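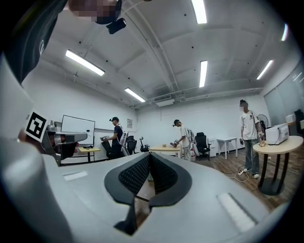
The upper room at Ernelness, showing the ceiling beams and lights, the whiteboard and the desk.

Schedule of Condition, Room 14

The Trurnatthorpe Institute requires that every room be inspected before a tenancy is renewed. The inspection of Room 14 was assigned to Philomena Brennan, who arrived in February with the previous schedule, a torch and a pencil on a string.

The previous schedule had been prepared by Wolfram Harms, now retired. It ran to 253 entries for the whole building and was regarded by the Institute as a model of its kind. Miss Brennan had been trained on it. She had never met its author.

She began, as the guidance directs, at the top. Ceiling: white, vaulted, crossed by beams, sound. Lights: long fluorescent strips, all working. Air-conditioning unit: white, fixed where the ceiling meets the back wall, pipes to the right of it secure. Against each of these Mr Harms had written the single word "Good", and against each she wrote the same.

The whiteboard was in its dark frame against the wall. The desk stood in front of it, light yellow wood on black legs. Mr Harms had recorded the desk as follows: "Desk, one. Good. Should face the window."

Miss Brennan read the entry twice. A schedule of condition records what is present and the state it is in. It makes no recommendation as to where a desk should face. She consulted the guidance, which confirmed this in section two, and she turned to the remaining entries for the room in case an explanation had been placed among them. She found only the framed poster on the back wall ("Small. Good.") and the door.

At four o'clock Tadhg Geraghty came up from the ground-floor office to ask whether she required the room locked.

"Did you know Mr Harms?" she said.

"He had that desk for a winter," said Mr Geraghty. "They were painting downstairs. He asked for it to be turned round and was told to put the request in writing."

"And did he?"

"I believe you are holding it."

She looked at the date on the cover. The request had been on file for nineteen years. It had been copied into two later schedules by two later inspectors, each of whom had initialled it, and it had passed through the central office at Rurno on every occasion without remark.

The guidance allowed an inspector to move furniture where this was necessary to examine the floor. Miss Brennan informed Mr Geraghty that she wished to examine the floor. He took one end of the desk and she took the other.

The floor beneath was found to be in fair order, with slight marking from the legs. The entry was amended in pencil, then in ink, and now reads: "Desk, one. Good. Faces the window."

Mr Geraghty locked the room at twenty past four, and the schedule went to Rurno with the evening post.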